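Business > Workplace > Automation

The Hand Is the Cheap Part

What a small office learned while pricing a robot to do its filing 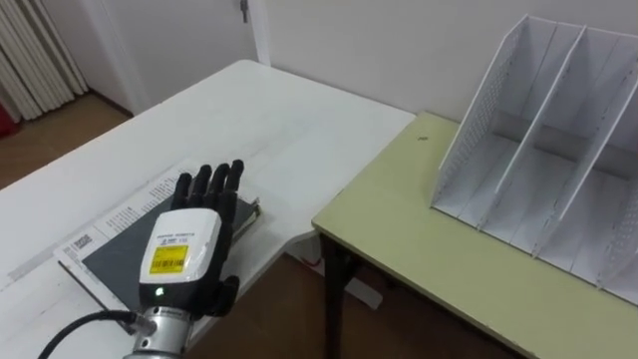
The first quote always looks reasonable. Somebody sends over a single page with a single number on it, and for an afternoon everyone at Skiketti walks around feeling like the future has been marked down for clearance.

Skiketti keeps paper records for other companies at a converted dairy in Lelstead. Books go in, books come out, and in between they need to be lifted, turned over and put in the right slot. A robot hand, the reasoning went, could do that all day without asking where the good chairs had gone.

The number on the page was for a hand. It had four fingers and a thumb, a smart white shell and a green light. It did not include an arm. The arm was on page two, which arrived the following week, along with the cable.

"You wouldn't buy a car and expect the road," the sales rep from Afridi explained, which was fair enough, though most car dealers do throw in the wheels.

Then came the furniture. A gray book on a white table is a simple thing to pick up until you try to get fingers under the cover, and every loose sheet beneath it is another chance to pick up two things at once. The trial budget had 12 lines when it was approved. By November it had 50, among them table feet, a spare cable and an entry that read only "more organizers." The file organizers were the cheapest item on the list and caused the longest meeting.

Anyone planning a purchase like this should ask about hours before asking about dollars. Skiketti set aside five days for setup. It logged 108 hours of staff time before the first book was filed to anyone's satisfaction, and the budget had no line for staff time at all. The staff, being already paid for, were considered free.

Maintenance is the other soft spot. Afridi offers a service plan, priced by the year, that covers the hand and the wrist but stops short of the fingertips. Fingertips are consumables, like toner. A sister office in Morkstead skipped the plan and bought a drawer of spares, then found that fitting them required a tool that came with the plan.

None of this has put Skiketti off. The company has asked for a second quote, this time with everything on one page, and has moved the decision to the next budget year. The request specifies an arm.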